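Als ich im Januar die Treppe zum Gießcafé Belleck hochstapfe, ist es noch dunkel und ich habe, ganz ehrlich gesagt, ein schlechtes Gewissen: Daheim ist mir gerade die dritte Efeutute eingegangen. Die Gärtnerin, mit der ich verabredet bin, lacht nur. »Ertränkt, oder?«, fragt sie und schiebt mir einen Kaffee hin. Ja, vermutlich ertränkt.

Seit vier Jahren berät sie Leute wie mich, meistens dienstags, und fast immer geht es ums Wasser. »Die meisten gießen nach Kalender«, sagt sie. »Steck doch einfach mal den Finger in die Erde! Zwei Zentimeter tief, und wenn's da noch feucht ist, lässt du die Kanne stehen.«

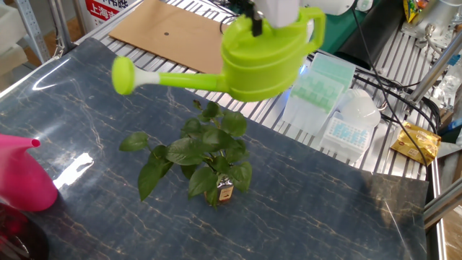
Grüne Kanne mit Brause, darunter die kleine Topfpflanze mit den herzförmigen Blättern.

Über Kannen kann sie lange reden — teuer müssen sie für sie nicht sein. »Plastik ist wunderbar leicht, gerade wenn man viele Töpfe hat. Und ich mag einen langen Hals, da komme ich auch unter die Blätter.« Die Brause nimmt sie für Aussaaten gern ab und wieder dran, je nachdem, wie fein es werden soll.

Und im Winter? Da gießt sie ihre Tuten nur alle zwei Wochen, mit Wasser, das über Nacht im Zimmer stand. Gedüngt wird erst im März wieder. Ich nicke, schreibe mit und kaufe mir auf dem Heimweg natürlich gleich Efeutute Nummer vier.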